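Lists > Gig Talk > August > Re: Saturday at the Vallberg - anyone else there?

Index Threads Previous Next Search Log in

From: Meriem Gaber
To: gig-talk
Date: 8/20/26
Subject: Re: Saturday at the Vallberg - anyone else there?

Aivar Jõgi wrote:

> Did anybody else get down to the Vallberg for Pivasov and Lahlou? I had to
> leave for my train before the headliners came on and I'm still sulking.
> What did I miss? Also, was it me or was the sound a bit muddy for the first
> band? I was stood by the pillar so it may just have been the pillar.
>
> And does anyone know who the woman on the keyboard was with Anis? She was
> brilliant and there was nothing on the poster.
>
> Aivar

Hi Aivar, hi all,

I was there! I must have been ten feet from you and never saw you, but then the Vallberg is so dark between bands that I once spent a whole interval chatting to a coat stand.

First things first, it wasn't the pillar. I was over by the bar for Anis and it was muddy there too, all bass and no words, and you could see the singer asking for more of himself in the monitors after every song. It did get better. By the last two numbers somebody had found the right knob and suddenly there were lyrics, rather good ones, about a night bus and a lost shoe. I'd happily see them again with a proper soundcheck behind them.

The keyboard player is Nouhaila Sqalli. I only know because I asked her at the merch table (I bought the tape, I don't own anything that plays tapes, don't start). She says she's filling in while their usual player is off having a baby, so if you liked her, go and see them soon. She normally does solo things, very quiet, with a harmonium, and she's after places to play it. If anybody here runs a room with decent chairs, have a word with her.
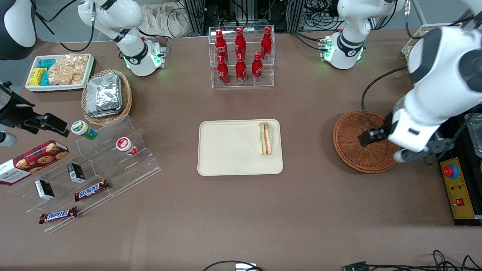
4 min read

Now, Lahlou. I know there are people on this list who think Lahlou have been coasting since the second album, and I was nearly one of them, but they've got a new drummer and it has done them the world of good. He hits things as if they owe him money. They opened with three new songs straight off, which is brave in front of a crowd that had mostly come to hear the old ones, and the third of them - I think it's called Ferryman, or it might have been "Very, man", his accent is quite strong - was the best thing all night. Long slow start, just the guitar going round and round, then everybody in at once. The bloke in front of me spilled his entire pint down his own arm and didn't stop nodding.

They only had 35 minutes or so, which was a shame, and there was a bit of a grumpy look at the sound desk when the lights went up on them. I blame the late doors. It said 7 on the ticket and we were still out on the pavement long after that, in drizzle, listening to a man explain the history of the building to his girlfriend and getting most of it wrong.

And then Pivasov, which is where you come in, or rather where you went out. Sorry. They were very, very good. I've seen them five times now and it's the first time they've had the violin all the way through instead of just wheeling it out for the encore. It changes everything! The old songs have got a sort of ache to them that they never had when it was two guitars scrapping with each other. They did Salt Road and they did the one with the whistling, and the whole room whistled, badly. No Harbour Lights, before you ask. Somebody shouted for it and the singer said "next time", which he also said last time.

My one moan is that it was packed to the walls by then. The Vallberg is supposed to hold 100 and I'm sure that's what was in there, but it feels like twice that once everybody has a rucksack on. Please take your rucksacks off, people. I've got a bruise on my chin in the shape of a buckle. The air was like soup too, and the queue for the one working loo went right past the front of the stage, so every quiet bit had a row of people shuffling through it with fixed, polite smiles.

Still, £7 for three bands. I paid more than that for my chips and a taxi.

Abdelghani Filali was recording from the back, with the bands' blessing, and he says he'll pass files round when he's cleaned them up. He did warn me that Anis may be past saving for the first half. If you want a copy it's best to write to him off list, he hardly ever reads the thread.

Fouad, you asked a while back about the next one there. The board behind the bar had Pivasov's violinist down for a solo night, only the date had been half rubbed out by somebody's shoulder. I'll ring them and find out. I'd be up for going as a gang if a few of us fancy it, and we could eat at that noodle place beforehand so we aren't all relying on crisps.

Aivar, I picked up a spare setlist off the floor. It's got a footprint on it but you can read all the titles. Do you want it posting, or shall I hang on to it till I see you?

Meriem

> On the same subject, did anyone find a grey scarf? Fouad Radwan

PS Fouad - no scarf, but there was a box of lost things by the cloakroom. I'll ask about that as well when I ring.

Contact the list owner | Messages copyright their authors | Back to top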